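白椅子的那些“妙招”，我一条都不太信

网上关于白色小椅子的窍门多得看不完：牙膏去污，吹风机拆腿，拧紧之前抹一层护手霜。我家里有白椅子，工作台上也常年趴着别人托我修的白椅子，看多了难免起疑。这一页把常见的说法逐条过一遍，信不信由你。 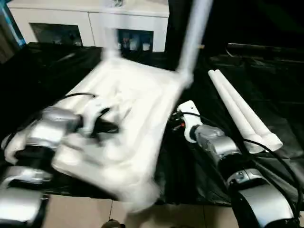
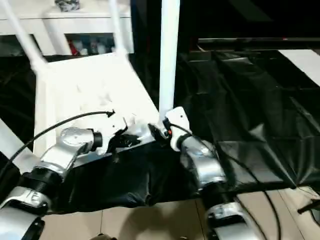
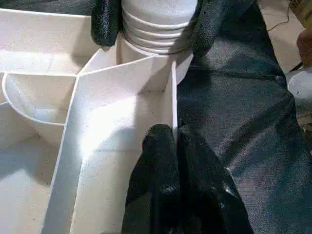
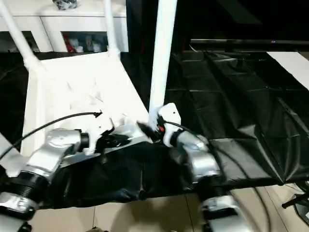 先说“反过来放地上就能装”。说明书上画得轻巧，一个圆滚滚的小人把椅子倒扣在地板上，三下两下腿就进去了。我的看法是，地板是装椅子最差的地方。人蹲着使不上劲，视线又低，腿歪了也看不出来。找张结实的桌子，高度到胯骨附近，比什么技巧都管用。

桌上垫什么，也有讲究得过头的。有人推荐专用的橡胶工作垫，Fleris 出过一款，我买过，味道散了三个星期还在，上面照样打滑。旧床单、厚塑料布、不要的浴巾都行。塑料布的好处是碎屑一抖就掉，坏处是滑，边上最好用夹子固定。垫之前把桌面扫一遍，一粒沙子夹在布和座面之间，来回一蹭就是一道印子。白色座面上的细划痕，十有八九是这么来的，跟坐的人没多大关系。

再说“牙膏能擦掉划痕”。擦不掉。牙膏里有摩擦剂，把划痕周围的亮面磨乌了，看上去就不那么显眼，过一阵子换个角度的光，一大片雾蒙蒙的，比原来还难看。灰黑色的蹭痕是另一回事，那多半是鞋底或者别的东西留在表面的，用湿布蘸一点洗洁精，慢慢打圈就能下来。下不来的再用三聚氰胺海绵，也就是俗称的魔术擦，力气要轻，先在座面背后试一小块。用指甲能刮出沟的那种，我劝你别折腾了，放个坐垫。

有人问砂纸行不行。我用 2000 目的水砂纸蘸水试过一把旧椅子，手上已经很轻了，磨完还是发乌，又花了一个下午抛光，最后跟没磨的地方仍然有色差。那把椅子后来放在阳台上搁花盆。

“椅子腿一次拧到底才牢”，这条害人最多。先装的那条腿拧死了，后面的孔位就容易对不上，硬拧进去，螺纹就伤了。所有的腿先带上几圈，能立住就停，摆正了看一看，再按对角的顺序轮着收紧。手感突然变重，就退半圈重来。说“越紧越好”的人，大概没修过滑丝的椅子。塑料件尤其经不起电动螺丝刀，我见过的开裂，大多出在电动工具最后那一下上。

翻椅子的时候抓哪里？抓座面边缘，别提着一条腿甩过去。一条腿等于一根杠杆，整把椅子的重量都压在接头上，刚装好还没收紧的时候最容易松。两只手抓座面，腿朝上，放稳了再松手。地方小的话，先把旁边没装的零件挪开。

滑丝了怎么补，说法就更多。牙签加白胶，在木头椅子上我承认有用，急用时能撑一阵。在塑料孔里塞牙签，那是自欺欺人，胶和塑料粘不住，坐几次就晃。生料带缠几圈也流行，对轻微的松动有一点作用，缠厚了反而把腿顶歪。真要修，找原厂要一个接头。Lappalainen 的老款我要到过，等了 17 天，寄来的颜色偏黄一点，装上去坐着没问题。Jestari 那边回信说停产了，建议我买新的，我没买。

“晃就垫纸片”，这条我半信半疑。先把椅子换个地方放，原地晃、换地方不晃，那是地面不平，垫纸片说得过去。换到哪儿都晃，就是腿没收好或者长短不一，垫纸片只会让你忘了它有毛病。晚上踩上去够柜顶的东西，就想起来了。顺便说一句，这种椅子别当梯子用。

零件收纳也值得泼点冷水。分格的白色塑料盘子看着整齐，我也用，可格子分得再细，不贴标签照样乱。我的做法很土：一把椅子的零件放一格，用纸胶带写上是哪把的，修完马上撕掉。白盘子还有个毛病，灰尘和碎屑显眼得很，带弧形的格子最难擦，抹布进不去角落，要用旧牙刷。深色盘子不显脏，但黑螺丝掉进去得摸半天。两头都有不便，我最后还是用白的。装修补粉之类的瓶瓶罐罐不要跟螺丝放在一起，盖子没拧严，倒一次就够你收拾的。

最后是钱。Bovarberg 卖过一套“椅子养护组合”，一瓶清洁剂、一块布、一管膏，标价 675。我借邻居的用过，那块布不错，别的跟洗洁精兑水没看出区别。我自己常备的就是洗洁精、魔术擦、一把手动螺丝刀、一卷纸胶带，超过 3 年没添过新东西。

有读者在五月那篇下面留言，说她用橄榄油擦白椅子，擦完特别亮。亮是亮，油会粘灰，过一个夏天你再摸摸看。要擦掉也简单，温水加洗洁精，擦两遍，再用清水过一遍，晾干之前别往上放东西。

2023-06-13 更新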